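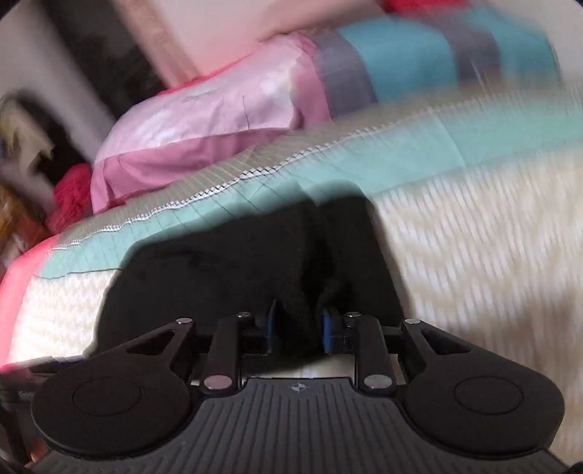

Dark fabric on the bed, gripper closed on it.

Zolach parish notices corpus — README

Last updated 14th January. Maintained by Rajitha Debnath, checked by Bok-nam Yeom when she has time.

What it is
246 notices typed up from the weekly sheets of the Daltetti group of churches. Clergy comings and goings, rotas, banns, harvest suppers, the hall roof (a lot of hall roof). Plain text, one notice per file. English only.

Where it came from
Paper sheets kept in 3 box files at the Zasier church office. Typed by hand, no scanning — the older ones are duplicated on thin paper and the ink shows through. Spelling left as printed. If a hymn number looks wrong it was probaly wrong on the day.

What's in the folders
notices — the text files
index.csv — file name, church, type of notice, length
unsure — 9 notices with words we couldn't read, marked with [?] 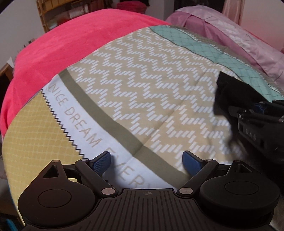
Types of notice
appointment: new ministers, readers, organists, farewells
service: times, changes, joint services
giving: collections, appeals, thank yous
social: suppers, outings, the July fete
other: anything left over

Some could sit under two. We picked the first thing the notice mentions and moved on. Bok-nam disagrees with a few of these, see the last column in the index.

Names
Private people's names swapped for initials. Clergy names kept where they were announced from the front anyway. Phone numbers and home adresses taken out. If you spot one we missed please write before using the file.

Known problems
Seo chapel is thin, only a handful of sheets survive. One box got out of order so the sequence of some notices is a guess — don't use this for dating anything.

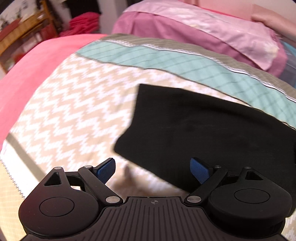 Also 50 of the giving notices are near copies of each other, same wording with a different total. Left in. Drop them if you're counting words.

Use
Free for study and teaching. Not for mailing lists. Say where you got it, and send corrections to Rajitha at the Zasier office.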